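Sprechernotizen: Zweiarmzelle im Eigenbau, Werkstatt Sistdale
Stand 2024-08-24

Folie 1 – Einstieg
Kurz halten. Thema ist der Aufbau der Zelle, Software nur soweit nötig. Der Steuerungsteil heißt bei uns Vendus und bekommt am Ende eine Folie. Fragen bitte sammeln, außer jemand versteht eine Abkürzung nicht.

Folie 2 – Gestell
Aluminiumprofile, verschraubt, keine Schweißnähte. Beide Arme sitzen auf einer gemeinsamen Schienenbaugruppe am unteren Rand. Vorteil: Der Abstand der Sockel lässt sich verstellen, ohne das Gestell zu zerlegen. Nachteil: Nach jedem Verstellen muss die Transformation zwischen den beiden Basen neu eingemessen werden. Im Mai haben wir das einmal vergessen und einen halben Abend nach einem Softwarefehler gesucht.
Anzugsreihenfolge erwähnen: erst Grundplatten handfest, dann Schiene ausrichten, dann über Kreuz anziehen.

Folie 3 – Aufgabe
Kunstpflanzen in weißen Töpfen umsetzen, Ziel ist das Tablett. Warum gerade Pflanzen: Dünne Halme verdecken die Sicht der Handkamera, und der Greifer soll den Topf fassen und das Grün in Ruhe lassen. Würfel hatten wir vorher, die waren zu leicht.

Folie 4 – Bilder (drei Stück, nacheinander durchklicken, nicht ablesen) 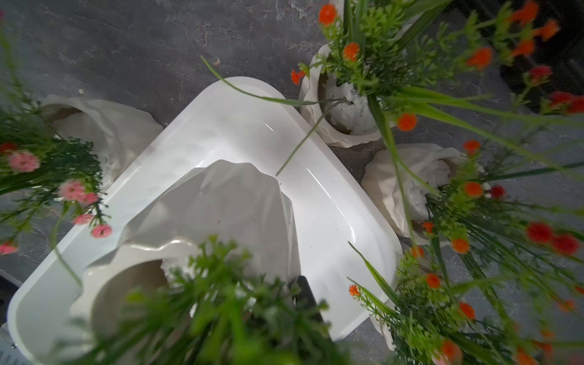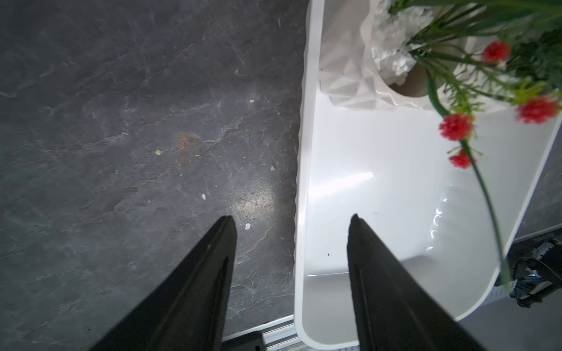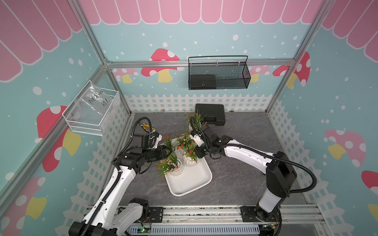 Folie 5 – Greifen am Topfrand
Die Töpfe haben keine einheitliche Form. Ein Greifpunkt, der aus der Mitte der Pflanze geschätzt wird, liegt regelmäßig falsch, weil das Laub zu einer Seite hängt. Wir schätzen deshalb zuerst den Rand und leiten daraus die Achse ab. Bei verdecktem Rand fährt der Arm eine zweite Ansicht an. Nach 3 erfolglosen Ansichten bricht der Ablauf ab und wartet auf Bestätigung.
Anmerkung, falls gefragt: Mit Kraftregelung am Finger haben wir angefangen, das Rauschen war zu hoch. Derzeit nur Strombegrenzung im Antrieb.

Folie 6 – Glanz
Glasierte und glatte weiße Flächen sind für die Tiefenschätzung ungünstig. Reflexe auf dem Tablett werden als Kante gelesen. Abhilfe in der Reihenfolge des Aufwands:
Belichtung fest einstellen, Automatik aus.
Licht seitlich und diffus.
Bereich des Tabletts aus der Tiefenkarte maskieren und durch eine Ebene ersetzen.
Die dritte Maßnahme hat am meisten gebracht, setzt aber voraus, dass die Lage des Tabletts bekannt ist.

Folie 7 – Kabel
Wellschlauch am Arm mit genügend Schlaufe für die volle Drehung des Ellenbogens. Unsere erste Verlegung war 11 cm zu kurz und hat bei gestrecktem Arm am Stecker gezogen. Jetzt pro Gelenk eine feste Klemmstelle, dazwischen frei. Versorgung und Daten getrennt führen, soweit der Platz reicht.

Folie 8 – Steuerung
Vendus läuft auf einem Rechner neben der Zelle. Die Bahnplanung (Modul Psarras) rechnet beide Arme gemeinsam, sonst blockieren sie sich über dem Tablett gegenseitig. Das Modul Sirkora protokolliert Gelenkwinkel, Ströme und Kamerabilder mit gemeinsamem Zeitstempel. Pufferlänge 2000 Einträge je Kanal, danach wird auf Platte geschrieben.
Hier den Hinweis auf die Zeitsynchronisation bringen: 9 ms Versatz zwischen Kamera und Gelenkdaten reichen bei schneller Bewegung für einen sichtbaren Fehler am Greifpunkt.

Folie 9 – Offene Punkte
Sockelabstand mechanisch rasten.
Fingerspitzen mit austauschbarem Belag.
Not-Halt zusätzlich an der Rückseite.
Stückliste und Profilzuschnitte liegen im Werkstattordner, Link auf der letzten Folie. Die Maße der Grundplatten darin sind noch die alten, die Korrektur folgt.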